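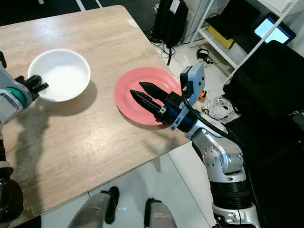

Lecture 7. Learning bimanual table clearing from demonstration

Behavior cloning treats control as supervised learning: given an observation, predict the action the operator took. The observation in the Tornent data is a head view plus the joint positions of both arms, and the action is a short sequence of joint targets. Most of the difficulty comes from the two arms sharing one policy. In the bowl and plate task the left hand has several fingers and reaches for the bowl's rim, while the right gripper has two tapered fingers and is held over the pink plate, so the two halves of the action vector have different meanings and different scales. A single normalization constant across both halves gives poor results. Normalize each joint separately, using training statistics only.

7.1 Data

The set used in this course has 310 demonstrations of the bowl and plate task. Of these, 173 start with the bowl on the left and the plate on the right. The rest swap the two or place both on the same side. Keep the split by starting layout when you make your validation set. Frames from one demonstration must never appear on both sides of the split, as neighboring frames are nearly identical and the validation loss will look much better than it should.

Idle frames at the start and end are trimmed by a velocity threshold applied to both arms together. If either arm is above the threshold, the frame is kept. Trimming each arm alone would break the time alignment.

7.2 Action chunking

Let o(t) be the observation at step t and a(t) the joint target. A single-step policy predicts a(t) from o(t). A chunked policy predicts a(t), a(t+1), ..., a(t+k-1) from o(t) and executes some or all of them before looking again. Chunking shortens the effective horizon of the task by a factor of up to k and reduces the number of points at which an error can feed back into the input. It also handles pauses better. An operator who waits for one arm to settle produces many frames with the same observation and different next actions, and a single-step policy fitted to those frames tends to stop there.

The cost is slower reaction. With k too large, the arm commits to a grasp before the rim position has been confirmed. The reference code overlaps chunks and averages the predictions for each step with weights w(i) = exp(-m i), where i = 0 is the oldest prediction. Larger m favors older predictions.

7.3 Result to reproduce

Flultine, the baseline for this unit, was trained with k = 1 and with k = 50. Each model was run for 400 trials. The chunked model completed 333 of them. The single-step model completed fewer than half, and most of its failures were stalls before contact. A trial counts as complete when both dishes have been lifted clear of the table and neither has been dropped.

Note that the failures of the chunked model are of another type: the right gripper closes beside the plate's rim and the arm continues as if it held the plate. Force input was not used. Compare the Aitken variant in Lecture 8, which adds it.

7.4 Exercises

1. Derive the effective weight of the newest prediction as a function of m and k when all k overlapping predictions are available.

2. Train with k = 10 and k = 100. Report completion and stalls separately for each starting layout.

3. Replace per-joint normalization with one shared constant. State which arm degrades first and explain why from the joint ranges.

Send questions on the data loader to Fiona Tosh. Notes revised 11/13/24.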